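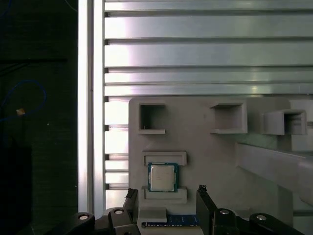 Why does a cold sore always seem to come back in the same spot?

The virus behind it never leaves. After the first outbreak it retreats down the nerve that serves that bit of skin and stays there, dozing, and when something wakes it up it travels back along the same nerve to more or less the same place. Mine is the left side of my lower lip, a whisker in from the corner, and has been since I was 10.

I caught it, I'm fairly sure, from a great-aunt in Flesthorpe who kissed everyone hello and goodbye and quite often in between. I don't hold it against her. Lots of people pick up the virus (herpes simplex, usually type one) as children from an affectionate relative, and plenty of them never get a single sore. My brother was kissed every bit as thoroughly as I was and has had nothing. I try to be big about this.

If you do get them, you'll know the tingle. It's a sort of fizzing itch under the skin, and mine likes to turn up the evening before anything with a photographer. By the next morning there's a little cluster of blisters, then they burst and weep, then comes the crust, which cracks every time you laugh or attempt a sandwich. The whole performance is usually over within 10 days, and no, picking at it doesn't speed things up. I've done the research on that personally!

What wakes it up varies from person to person. Strong sun is a classic, and so is a cold or a fever (hence the name), being run down, stress, or for some women their period. I worked mine out embarrassingly late. I was 21 and spent a week walking the coast path at Hattar without a hat or a scrap of lip balm, and came home with the biggest one I've ever had. Now I wear an SPF lip balm all year, even in February when it makes me look a bit hopeful.

My pharmacist in Ciltuneck, Raed Sabbagh, has seen me through a good few of these. His main message is to be quick. Antiviral creams such as aciclovir do their best work if you start at the tingle, and once the blisters are up they have much less to offer. So I keep a tube in my bag and another in the bathroom cabinet, and I dab it on, don't rub, and wash my hands before and after. For soreness he's happy with ordinary paracetamol or ibuprofen, if you can take them, and plenty to drink. Salty crisps and orange juice are a terrible idea and I have them every time.

The bit I do nag people about is passing it on. You're contagious from the first tingle until it has completely healed, so that means no kissing, no oral sex and no sharing lip balm, cutlery or towels. Keep your fingers away from your eyes too, and if you wear contact lenses be extra fussy about washing your hands. Above all stay away from newborn babies' faces. The virus can make a very young baby dangerously ill, and I once spent an entire christening waving at my niece from the far side of a buffet table.

Most cold sores can be left to get on with it. See your GP if one hasn't started to heal within 10 days, if it's very large or painful, if your gums are swollen and sore as well, or if you're pregnant or have a weakened immune system. Anything near the eye wants looking at quickly. People who get them again and again can sometimes be prescribed antiviral tablets, so it's worth asking.

As for toothpaste, nail varnish remover and the garlic clove my neighbour swears by, I've tried 2 of the three and all I got was a sore lip that smelt peculiar.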